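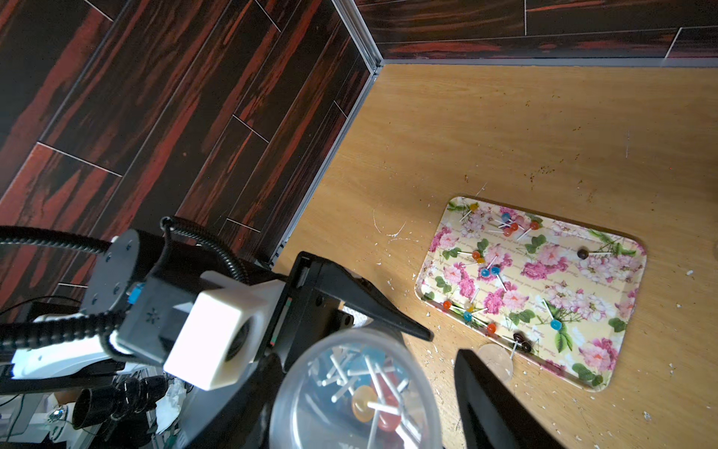 Cell walk-through, small arm bench
Checked by: Tanveer Chaudhry
Date: 29 October 2026
Copy to: Faizal Tjoa

I'm using the Pridari list again, the one we all signed up to in June, and I've written my comments under each line the way Faizal asked. Sorry in advance, I do go on a bit. Anything marked FIX needs to be done before the arm gets powered for the next run. Anything marked WATCH can wait but I'll be asking!

1. Emergency stop within reach of the operator's chair
OK. I pressed it from the chair and again standing up. Arm dropped out both times and needed a proper reset at the pendant, so no complaints. Please don't hang your lanyard on it (you know who you are).

2. Reset does not restart motion by itself
OK. Waited a good while after the reset and nothing moved until I hit start.

3. Speed limit set for shared-space work
OK. The Stotus controller was on the reduced profile and the password is still the new one. I'd love it if the profile name showed on the main screen instead of two menus down, but that's a gripe for the vendor.

4. Cables secured and clear of the joints
WATCH. The spiral-wrapped cable loops over from the top of the joint to the gripper, and I want somebody to run the wrist slowly to both ends of its travel and keep an eye on that loop the whole way. Same goes for the thick corrugated one. Then there are thin cables, white and dark, trailing underneath the arm hardware. Those I'd just like routed along the edge and tied down. It's a ten-minute job and the ties are in the Skeveck drawer.

5. Work surface clean before start
FIX. White crumbs and flecks all over the tabletop, worst to the left of the tray and down at the lower right, plus little brown specks on the wood above the tray. Our rule says wipe down at every changeover, and the box on the sheet was ticked, so either the wipe came first and the mess second or the tick was a bit hopeful. Dry cloth, then damp cloth, then tick.

6. Nothing on the bench that isn't on the task sheet
FIX. The task sheet says tray, lollipops and the clear container. I'd add to that a crumpled tissue, a cluster of black cylindrical parts next to it, and a small green-and-white thing by those that I didn't identify. The tissue goes in the bin. The black parts go back in their box with a label on, please, and if the green-and-white item is yours, come and claim it.

There's also a round translucent disc in beige sitting partly over the rim of the tray. If it belongs to the task, write it on the sheet and give it a position. If it doesn't, move it well away, I don't want the fingers coming down on the edge of something that can tip.

7. Objects inside the taught work area
OK. The lollipops are spread out on the floral tray, sticks pointing every which way, and that's fine for this task, we want them mixed. Just keep them all on the tray. The Govindasamy procedure treats anything past the rim as a stop-and-reset, and I think that's a sensible rule even when it feels fussy.

8. Drop-off container stable and the right type
WATCH. Clear plastic, no problem with the choice, and I like being able to see in. It's holding a jumble of sticks and candy heads already, so please set a fill line on the sheet. At the moment it's left to whoever is on shift and we all have different ideas of full.

9. Gripper fingers and printed parts
OK. I went over the fingers with a flashlight and a gloved hand with the power locked out, no chips and no sharp edges. The white printed mount took a firm wiggle and didn't budge. Cycle counter read 2,595, and I've put that in the log.

10. Food items used as test pieces
OK, with a plea. Anything that has been on this bench is a test piece from then on. Do not eat it! The sign has come down again so I'm printing a bigger one.

Recheck on items 5 and 6 will be done by me, and Faizal has item 4. Leave the signed sheet in the tray by the door and drop me a message once the cables are tied.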